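Subject: Re: Dish rack task, hand-guided and remote demonstrations
3 min read
Last updated: December
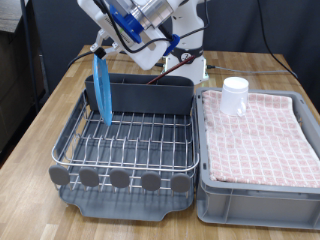 Dear colleagues,

Thank you to those who sent comments on the draft protocol. I am replying to the list so that the Domham and Nistor groups work from the same text. The question from Satish Marar is quoted in full.

> From: Satish Marar
> To: the demonstrations list
>
> The draft says that operators may either guide the arm by hand or
> drive it from the remote station. At Nistor we have done both, and
> the two sets do not look alike. By hand, people put the plate into
> the rack in one sweep. From the station they stop over the rack,
> correct the angle, and then lower. Should these be pooled? Also,
> where does an episode end: when the fingers open, or when the arm
> is back at its start position?
>
> Satish

On the first point, the two methods should be recorded under separate labels and should not be pooled at the collection stage. Anil Kurup has reviewed the 2,190 episodes held at Domham and reports the same difference in pace. Groups that wish to train on both may combine them afterward, provided the label is kept with each episode.

The pause before lowering is acceptable. Operators should not be told to hurry through it. A plate held by its rim has to be nearly upright before it goes down between the wires, and a correction made at that moment is useful to the policy. Pauses caused by something else, such as a conversation or a lost connection, should be marked and the episode repeated.

On the second point, an episode ends when the arm has returned to its start position. The draft was unclear and section 5 has been reworded. Margaux Lefèvre has asked that the opening of the fingers also be logged as an event -- the Sterna software already allows this, and no change to the station is needed.

Two further matters were raised by Gangadharan Menon. Each new operator will complete 11 practice episodes before any are kept. The rack should stay where it is within a session; if it is moved, a new session should be opened. Small shifts of the plate's starting pose are welcome and need not be written down.

Failed attempts are to be kept and labeled as failures. Several sites have been deleting them, and we ask that this stop.

Oldřich Gajdoš will circulate the revised draft to site leads. Comments on section 7, which covers operator rest periods, remain open and may be sent to him directly or to this list.

With regards,

Protocol Office
Arner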